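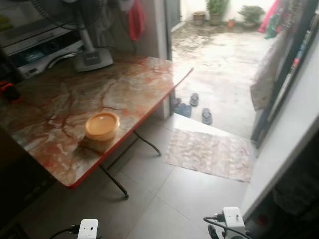

Plurkum, or what we learned putting two arms on wheels at home
Notes for the evening talk, January 2021

Opening (take it slowly, people will still be finding chairs)

Thank you all for coming, and thank you to Radu Munteanu for asking me, twice, until I said yes. I'm going to talk about Plurkum, the two-armed robot that Botond Kerekes and I have been building in our spare evenings since June. I promised Radu I would keep it to 40 minutes, and those of you who know me know what that promise is worth, so please wave at me if I start on cable connectors.

I should say that neither of us does this for a living. We wanted a machine that could do one dull household job from start to finish, and the job we settled on was shoes. In a house with a courtyard, footwear collects at the back door all day long, and by evening you're stepping over it with a laundry basket in your arms. Picking up a slipper and setting it down beside its partner sounded like a weekend's work. (Pause here. Somebody will laugh.)

The grippers

Both grippers are white printed parts. We printed the fingers solid the first time and they were lovely and strong and far too heavy for the small Livari motors, which grumbled every time an arm went above level. The second set is hollow with ribs inside and weighs 65 grams a finger. Much happier motors! Pass the old one and the new one around the front row so people can feel the difference, and remember to get them back.

A word on grip. A flip-flop is a flat, bendy thing with a strap in the way, and for a long while we went for the strap, which felt like the obvious handle. Botond was the one who said to forget the strap and pinch the sole at the side, near the heel. We changed the approach angle that same evening and have stayed with it.

The cables

I know, I know, I promised. But if you're building one of these at home, please think about your cables before you think about anything clever. Ours run down the outside of the arms because we kept taking things apart, and each time we told ourselves we'd tidy them up at the end. Give yourself a good loop of slack at the wrist, and then fix the rest down. We bought the long Trado leads and cut them to 300 millimeters for the last joint, after a shorter set kept tugging loose when the hand rolled over.

The doorway

We do our testing in the back room, facing the courtyard, with the mat just inside and the slippers beyond it. I'm very fond of this spot, but it's a hard place for a camera. Indoors the gray tiles are in shade, and a step farther on you have full daylight coming up off the ground. Set the exposure for the room and the courtyard turns to milk. Set it for the courtyard and the mat disappears. 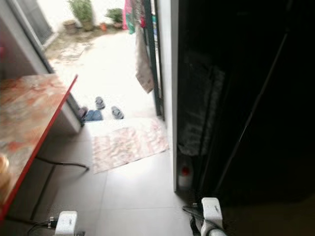
Tudor Bălan wanted to know, when I tried this talk out on him, why we didn't just put a lamp inside and be done with it. A fair question, and I expect one of you has it ready too. We did try a lamp. It helped with the mat and put a shine on the tiles that the software took for an edge, so we went back to daylight and let the camera take two exposures, a dark one and a bright one, and use whichever suits the spot the hand is heading for. It's slower, but a slipper isn't going anywhere.

How we count a good try

We've logged 333 attempts with the present grippers. An attempt counts only if the slipper ends up sole down and next to the other one, so dropping it politely in the right neighborhood is a miss. Show the notebook. If anyone asks for the spreadsheet, the notebook is the spreadsheet.

What's next

Covers for the wrists, then a quieter base. Nelu Nistor has offered us a pair of Savchuk wheels and I'd like to say yes to him in public tonight so he can't change his mind – Nelu, stand up if you're here.

Then questions, and leave the arm switched off while people come up to look at it.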